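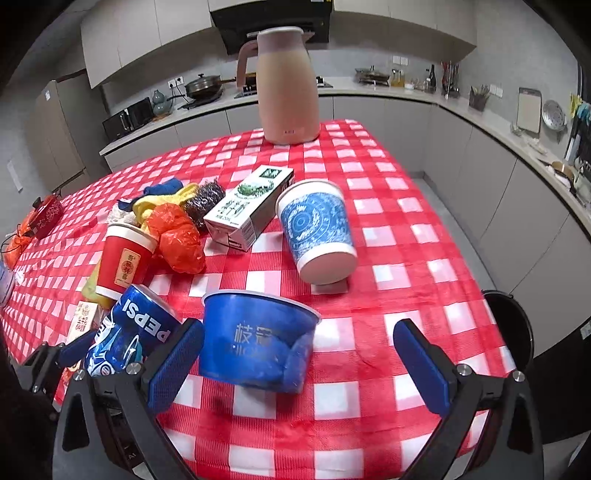

4 min read

Handout 3: Good practice for table-clearing tasks with hand-held grippers
Household Manipulation, Pullville campus. Revised 18th April.

3.1 Scope

These notes cover table-clearing work carried out in a furnished kitchen. They apply to Room 108 and to the Gramdale site. Bench work in Room 301 is covered in Handout 2. Where this handout and the Wornlow site rules differ, the stricter rule applies.

3.2 Terms

Item: any object the operator is expected to move.
Fixture: any object that stays where it is for the whole task.
Approach: the part of the motion between the first directed movement of the jaws and contact with an item.

3.3 Setting the table

Mix rigid and deformable items. A milk carton, a paper cup and a knotted plastic bag ask for three different grasps, and a set made up only of cartons will not test the operator or the later policy. Items may touch or overlap. Do not straighten them. A cup lying on its side is a valid starting state.

Patterned cloths are allowed. A checkered cloth gives strong edges for tracking, but creases should be left alone once the session has started – smoothing the cloth between attempts moves everything on it.

Declare fixtures in writing before the first attempt. A tall jug at the far end of the table is normally declared a fixture. Items on the counters and the stove are always fixtures.

3.4 Approach

Open the jaws fully before they pass over the table edge. Keep both finger pads in view during the approach. Select the nearest free item first, unless the task sheet gives an order. Light paper containers should be gripped at the wall with the least closing force that holds them; a dented wall changes the grasp for every later attempt.

When two grippers are in use, only one may enter the shared area at a time. The other is held at the table edge until the first has withdrawn.
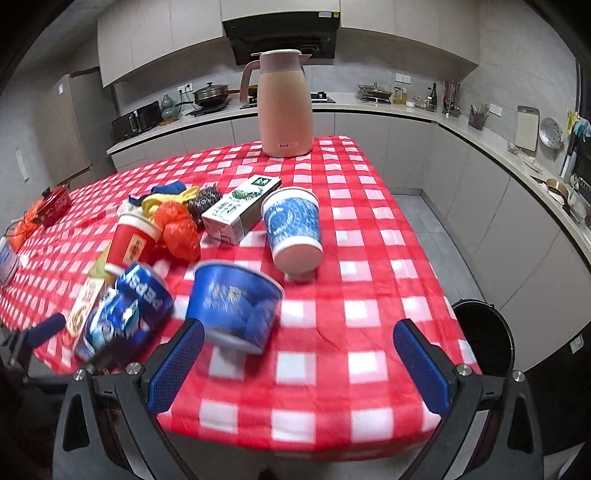 Figure 3.1. Jaws open, paper tub nearest, second gripper at lower left.

3.5 Logging

Record each attempt on the Koutsoukos sheet, form 416. Enter the item, the grasp type and the result. A dropped item counts as a failed attempt even if it lands in the correct bin. Failed attempts are kept – do not delete them or repeat them under the same number.

3.6 Stopping

Stop at once if a fixture is touched, if liquid reaches the cloth, or if anyone enters the marked floor area. Restart only after the layout has been checked against the declaration.

Reading for next time: course pack, page 195, on grasp labels for deformable packaging.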